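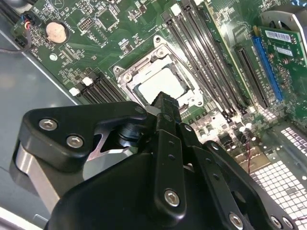

Green server board on the bench, CPU socket in the middle, memory slots down both sides.

Lollville Board Notes
May, 9:40 p.m.

1/ Working through another used server board this month. It came out of a pallet lot from Podeck, sold as untested. I paid 87 dollars with shipping.

2/ First look is always the socket. The processor was left in on this one, which I prefer. An empty socket with no cover usually means bent pins by the time it gets to me.

3/ The metal frame has mounting ears, the top one with a round hole, and the retention lever runs down one side. Check the lever before you pull on anything. If it feels gritty, stop and look under it with a flashlight.

4/ Memory slots next. There's a bank on each side of the socket. Some latches are white and some are black. I go by the manual for which slots to fill first and don't trust the colors, as every maker does it differently.

5/ Open and close every latch once by hand. A snapped latch won't kill the slot but the stick can creep out in shipping. I've had 3 come back for that.

6/ The coin cell gets replaced no matter what it reads. I buy them in bags of 200 from Castaño, so it costs me pennies. Old settings have wasted more of my evenings than bad parts have.

7/ There's an unpopulated chip footprint up near the battery. Somebody always messages to ask if a chip fell off. Clean bare pads usually mean the maker skipped that option on this version.

8/ Thermal paste: take the old stuff off with alcohol and a lint-free wipe, then put on a small dab of new. I use Zino paste. Any decent one is fine.

9/ Next is one stick of memory, a cooler and a bench supply. If it posts I'll add the rest a pair at a time and list it next week.

10/ Also, we passed 3,000 followers. Thanks. Price questions by email please, I lose them in the replies.

Contact: use the email link in profile | © Lollville Board Notes | Back to top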